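Repair Table news, August 10, 2023

Quick one this time, I'm typing between trains.

The move to the Gresness hall

It's happening. Keys collected, boxes mostly over. The big cupboard from the old place won't go through the side door so it's staying put, if you want it come and get it. Free. Bring a van and a strong friend.

Opening hours as before. Use the side entrance on the car park side, the front is locked after five and the bell doesn't ring anywhere useful. Bikes against the railings please, not the fence, next door have complained twice.

What came in last month

Lamps, lamps, lamps. Also toasters, a bread maker with no paddle, two sewing machines (both just needed oil and a new belt) and a radio that Cecilia Ansah has had in bits on her kitchen worktop since February. She says nearly done. She said that in the last newsletter too.

Things we couldn't fix: anything with a glued-in battery, one hairdryer, the umbrella. Sorry about the umbrella.

Zips

So many zips. If the slider has gone loose you can often sort it at home. Small pliers, squeeze each side of the slider very gently, try it, squeeze again. Too hard and it cracks and then you do need us. Candle wax on the teeth if it sticks. Missing teeth near the bottom, sew over the gap a few times with strong thread and the zip just stops a bit higher. Missing teeth in the middle, new zip, bring one the same length or longer.

Money

Raffle and cake stall made £58, thankyou all. The insurance is paid for the year. We're still after £100 for a second soldering station, there's a tin by the kettle. The Ezzat fund said no this round but to try again, so we will.

Parts drawer

Flukinholm hardware have given us a box of mixed screws, around 1000, all sizes in together. Sorting evening to be arranged, there'll be soup. Jam jars with lids wanted, small ones best. No more big pickle jars please!

Tables

White tops in the new place. Good for finding dropped screws, bad for everything else, so wipe down before you go and use a mat under anything hot or sharp. Mats are on the shelf by the sink.
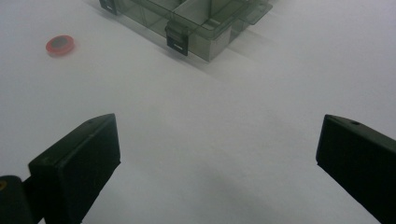
Lost and found

One grey glove, a pair of reading glasses in a tartan case, charger for a Kokov shaver. All in the blue tub. Anything not claimed by the next newsleter goes to the charity shop.

Lifts

Need a lift or can give one? Sheet on the noticeboard, name and phone number, and write it clearly please. Train's here, more next time.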